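How I Teach Letter Sounds at the Kitchen Table

Last updated: May

My youngest could sing the whole alphabet song by the time she was three and a half, and I was so proud of that. Then I pointed at an M on a cereal box and asked her what it was, and she sang me the entire song from the beginning and stopped at G, looking very pleased. So that was where we started, and if your kid is in the same spot, hello, you're in good company.

I'm not a teacher. I have two kids, a kitchen table and a drawer full of letters in every size. What follows is what worked for us, plus a few things I'd skip if I did it over.

What you need

Letters you can pick up. Foam, magnetic, cut out of a cereal box, whatever. We have a foam set from the toy shop in Grekley that's meant for the bathtub and has never once been in the bathtub. You also want a few plates or shallow bowls for sorting, and a small pile of household objects. A sock, a spoon, a toy bus, a marble if yours is past the eating-marbles stage.

That's really it. I bought a 200-card phonics kit early on and we used maybe the first handful before it went under the couch.

Start with a few letters, and pick the right ones

I started with A, B, C, D because, well, that's the order they come in. Don't do that! B and D look like the same letter having a bad day, and my son mixed them up for months. My neighbor Chiharu Wada, who taught kindergarten in Grirkcombe for years, told me to begin with S, A, T, M and the first letter of the child's name. Five letters. With those you can make real little words very quickly (sat, mat, Sam, at, am) and the shapes are different enough that they don't blur together.

Stay on those until they're easy. For my son that took two weeks. For my daughter it took most of a winter, and she's the one who reads under the covers now, so please don't worry about speed.

Say the sound, and keep it short

This one took me ages to fix. I was saying "muh" for M and "tuh" for T, and then wondering why my son thought mat was "muh-a-tuh." Try to clip the extra "uh" off the end. M is just a hum. S is a hiss. T is a tiny tap with your tongue. Practice it alone in the car if you feel silly, I certainly did.

I also leave the letter names alone at first, apart from the song. Some people do names and sounds together and that's fine too. My kids got tangled up, so we did sounds at the table and names whenever they came up.

The sorting game

Okay, this is the one we play the most. Put your plates out and give each one a sound. I stick a sticky note beside each plate, with the letter on it, nice and big. Then dump your objects in a heap and take turns. You pick up the sock, you say "sssock," and you hunt for the plate it belongs on.

Do the first few yourself and get one wrong on purpose. Kids LOVE correcting a grown-up. My daughter would practically climb on the table to rescue a spoon I'd put on the M plate.

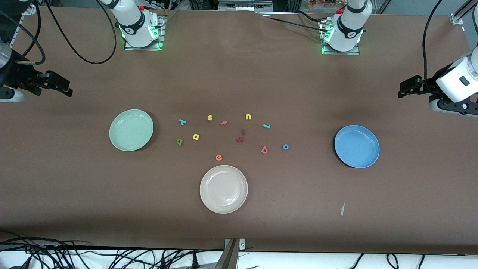
When the objects get too easy, swap them for letters and sort those in other ways. Letters with curves and letters with only straight lines is a good one. So is letters that are in your name and letters that aren't. You'll hear a lot of arguing about J, which I allow, J is arguable.

Keep it to ten minutes, tops. I know it's tempting to keep going when it's going well, but if you stop while they still want one more turn, they'll ask for it tomorrow.

Making words

Once they can give you the sound for every letter in your starter group without thinking hard, push two letters together. "At" is a great first word. Slide the A along while you say its sound and let it bump into the T. I like them to do the sliding. Then put an M in front, then take it off and put an S there instead, and watch their face when they realize it's the same trick.

Some kids can say all the sounds and still not hear the word. Mine would go "s... a... t... dog!" with total confidence. If that happens, stretch the sounds so there's no gap between them, like you're singing it: "sssaaat." Back up to two letters if you need to. It clicks when it clicks.

Adding new letters

I add two at a time, one they'll find easy and one they won't. Our order after the first bunch was P and I, then N and O, then C and H, and by then you can make so many words that you can stop planning and just mess around. B and D I kept far, far apart. We had B solid for 6 weeks before D even came out of the drawer.

Lowercase is what they'll mostly see in books, so if your set is all capitals, write the small ones on paper and match them up as you go. I forgot about this with my son and we had a slightly grumpy month of catching up.

If they hate it

Put it away. I mean it. My son went right off letters when he was about to start preschool, and we packed everything up and read books on the couch instead until he went and got the box himself. Read to them the whole way through, whatever stage they're at. The table games are extra.

Comments

Jurkier_mom: The clipped sounds thing!! I've been saying "buh" for a year. Is B even possible without the uh?

Reply from the author: Not completely, no. Just make it as short and quiet as you can and it'll blend fine.

T. Espinoza: We used muffin tins for the sorting and my twins each got their own. Fewer fights.

gramma of 5: Do you do X early? My grandson is Max and he's insisting.

Reply from the author: If it's in his name I'd go for it, he clearly wants it. Max is a fantastic first word.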